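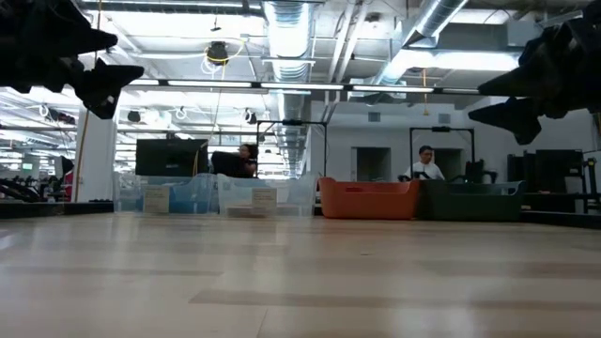

木の天板の反りと目地の話(連投)

ホーム 新着 話題 リスト ログイン

1/
明るい色の木の天板は、低い角度から照明の映り込みを見ると面の状態がわかりやすい。真上から見ても反りはまず読めない。作業台を二年使った時点での測定と手入れの記録を、順に書いておく。

2/
対象は幅900mmの板を継いだ天板。仕上げは植物油系のオイルで、塗膜は作っていない。ウレタン仕上げの場合、以下の含水率の話は半分くらいしか当てはまらない。

3/
木材は繊維方向にはほとんど伸縮しない。動くのは幅方向で、柾目より板目のほうが大きい。係数は樹種で違うので、手元の板の樹種がわからないうちは計算しないほうがいい。桁は合っても判断を誤る。

4/
測定は直定規とすきまゲージ。定規を木目に直角に当て、中央の隙間を読む。対角線でも二回。ねじれは対角の差に出る。定規そのものの真直度は、裏返して同じ場所に当てれば確認できる。

5/
室内の相対湿度は夏に75%まで上がった。冬は加湿なしでかなり下がる。天板の端から端までの寸法は、夏と冬で目視できる程度に変わる。目地の段差は指の腹のほうが早く気づく。

6/
脚との固定を丸穴のまま締め切っているなら、最初に直すのはそこ。幅方向の長穴に変え、座金を入れ、ねじは止まる位置から少し戻す。Undgateの駒止め金具を使ったが、長穴が短く、夏側で突き当たった。やすりで伸ばして対応。

7/
Seo-ah Choさんから「反り止めの鉄材を入れれば済むのでは」と質問をもらった。入れてもよいが、固定が丸穴だと割れの原因になる。鉄材側も必ず長穴にすること。溝の深さは板厚の三分の一までにしている。

プッシュ通知とCookieの使用について:本サイトは利便性向上のためCookieを使用します。 同意する 設定

8/
オイルは表裏同量が原則。表だけ塗ると裏から吸放湿が進み、カップ状に反る。裏面は見えないので省略されがちで、うちの板も購入時は裏が無塗装だった。最初の冬に中央が凹んだのはこれが主因と見ている。

9/
塗布量は594mlの缶で表裏一回ずつ、ほぼ使い切り。Westerbergの低粘度タイプ。拭き取りまで20分置き、余剰は完全に取る。残すとべたつき、埃が固着する。使った布は水に浸してから廃棄。自然発火の事例がある。

10/
研磨は#180、#240の順で、#320は省いた。細かくしすぎるとオイルの入りが悪くなる。接着した目地の周辺だけは木片に紙を巻いて手で当てる。機械を寝かせると目地の片側だけ減る。

11/
目地に段差が出た場合、冬に削って合わせると夏に逆の段差になることがある。中間の時期、自分は3月に作業した。どちらに振れても許容内に収まる。

12/
濡れタオルとアイロンで凹みを戻す方法は、浅い打痕には効く。繊維が切れている傷には効かない。反りの矯正にも使えるという記事があるが、片面だけの加湿なので数週間で戻った。記録だけ残して、以後はやっていない。

13/
Si-woo Kangさんの指摘で訂正。4/の「対角線でも二回」は「対角線それぞれで一回ずつ、計二回」の意味。また定規は温度差のある場所から持ち込んだ直後に使わないこと。鋼尺でもわずかに変わるが、それより結露のほうが問題になる。

14/
集成材と合板の違いも聞かれた。合板は単板を直交させているので幅方向の動きが小さい。その代わり木口の処理が必要で、表面単板が薄いと再研磨は一回が限度。削って使い続けるつもりなら無垢か集成材。

15/
材の購入先はCokbridgeの端材コーナー。含水率の表示がないので、室内で桟木を挟んで三週間寝かせてから加工している。壁に立てかけて置くのは不可。片面だけ空気に触れる。

16/
次は脚側のアジャスターと床の不陸について書く。測定値の表は整理が終わったら同じスレッドに足す。

検索 キーワードを入力 検索する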